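«El fuego no lee los planes»: un verano en la torre de Belmonte

22 de diciembre de 2024

Rowena Bañez contesta al teléfono al octavo tono y pide disculpas sin mucha convicción. Lleva cuatro temporadas como vigilante forestal en la sierra de Belmonte y ha perdido, dice, la costumbre de que la llamen para algo que no esté ardiendo.

En julio fue ella quien dio el primer aviso del incendio de Jostau, que acabó quemando 683 hectáreas de pino y matorral y obligó a desalojar a unos 200 vecinos. «Vi una columna fina, muy educada, detrás del cortafuegos. A los veinte minutos ya no era educada».

El cortafuegos merece párrafo aparte. Figuraba como desbrozado en el plan comarcal desde la primavera. Bañez subió a verlo en junio y encontró jaras que le llegaban al hombro. «En el papel estaba impecable. Pasé el aviso y me contestaron que constaba como limpio. Les dije que me alegraba mucho por él».

Alfredo Salazar, jefe de la brigada que entró por la ladera norte, lo cuenta con menos guasa. El viento giró a media tarde y tuvo que sacar a su gente por la pista de Plavora, la única que un camión puede recorrer sin dejarse los bajos. «Teníamos agua y teníamos manos. Nos faltaba sitio donde ponernos», resume. Perdieron una manguera y una nevera con los bocadillos, y de la segunda todavía se habla en el parque.

Los desalojados durmieron dos noches en el polideportivo. Cada uno salió con lo que tenía a mano, y a Bañez le siguen llegando los inventarios: una vecina se llevó las escrituras y una plancha; otro, la colada entera y ningún zapato. «Yo me llevaría los prismáticos y ropa limpia. Después de tres días oliendo a humo se le coge mucho respeto a una camiseta limpia».
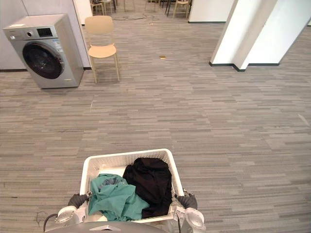
Ropa en un cesto de plástico blanco.

La administración ha anunciado 2.000 jornales de desbroce para este invierno. Salazar los da por buenos si empiezan antes de que vuelva a crecer la hierba. Bañez prefiere ir a mirar.

¿Volverá a la torre? «Si arreglan la escalera, sí», dice. Hace una pausa. «Y si no la arreglan, supongo que también, pero eso no lo ponga».

Después llamó para decir que podía ponerlo.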